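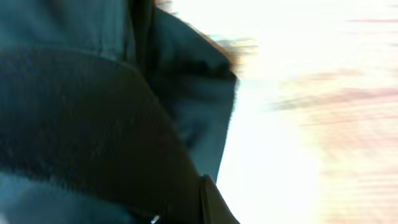 Dark teal cloth at very close range, with bright light pouring in.

I have been trying to get two robot arms to fold my laundry since February, and I would like to make the case that this is a perfectly good use of a grown adult's evenings. My brother disagrees. My brother also asked me, over dinner, why I don't just fold the shirt, and I have been arguing with him in my head ever since, so you're getting the long version.

The arms live on a bench at Bakedik, the shared workshop I joined when my kitchen table gave up. The parts started out as a Proron kit, plus a bag of brackets somebody at the next bench reprinted for me when I cracked the first set (twice, thank you, I owe you lunch). Motors on a rail, a camera at each wrist, a lot of cable clips. It is a home build in every way that counts: I did the wiring after work, I did some of it badly, and I did some of it again.

People assume the hard part is the arms. The arms were fun! You follow the steps, you burn a finger, you get a little green light and feel like a genius. The hard part is cloth. A coffee mug holds still and keeps its shape while you think. A shirt is a different object every time you put it down, and from a wrist camera a few inches away it's mostly just a color. I spent an entire weekend looking at wrist video and asking myself which bit was the sleeve.

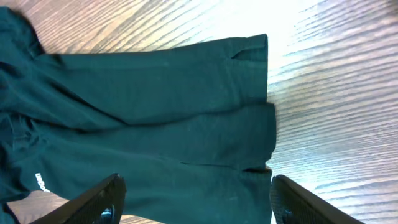 Jawad Rana

So I lay the thing out flat and start from there, and I've gotten a fair amount of grief for it. The complaint goes like this: a real laundry robot would pull a shirt out of a heap, so starting with it spread on the table is cheating. Well, sure. I also learned to drive in an empty parking lot. I want to know whether the two grippers can find a cuff and leave the rest alone, and I can't learn that if half my tries die in the heap.

I'll go further and say that the build-it-yourself crowd has a bad habit of skipping to the impressive version. We see a slick video from some outfit with a real budget and we want that by the end of the month, and then there's a box of motors in the closet for two years. I know this because I had the box. It was a balancing thing on wheels. It never balanced.

What changed for me was picking a dull job and staying with it. I set myself 200 tries with one dark top before I was allowed to touch the code in any serious way. Same bench, same light when I could manage it, notes in a spiral notebook. It was tedious, and by the end of it I knew my machine. I knew the left wrist liked to sag when it got tired (yes, I know motors don't get tired). I knew glare off the wood bothered me more than creases did. None of that was in the kit instructions, and I don't think it could have been.
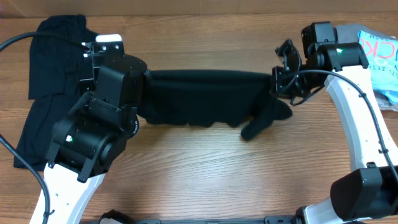

Peñalver, February

Same project, later in the month, and I want to talk about two arms versus one, since that's the fight I seem to have most often. One arm is cheaper, simpler, and takes half the desk. If you're moving blocks around, get one arm and spend the rest on something nice. But try holding a bedsheet up with one hand. Cloth wants to be held in two places, and as soon as you can put some tension along an edge, a lot of ugly problems get smaller. The rest of it can droop however it likes. You've got a line to work from.

The price is that everything now has to agree with everything else. Two sets of cables to snag, two sets of joints to line up, and a whole new category of mistake where each arm does its own job fine and together they play tug of war. I've stretched one T-shirt into a dress. I still think it's worth it.

And no, I don't think this puts anybody out of work. A hotel laundry would laugh me out of the building. My point is smaller than that. A lot of loud opinions about automation come from people who have never watched a machine try to pick up a sleeve, and an evening of it will make you calmer about the scary predictions and a lot more suspicious of the sunny ones. Randeck, the club across town, runs open nights if you want to try somebody else's hardware before you buy a single screw. Go bother them.

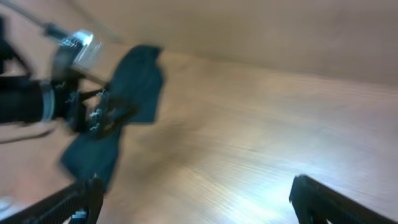 Do I need to know how to program before I start building one?
A little helps, but plenty of people pick it up as they go. Get the arms moving with whatever software comes with your kit, then learn enough to change one small thing at a time.

My brother is coming by the workshop next month. I've told him to bring a shirt he doesn't love.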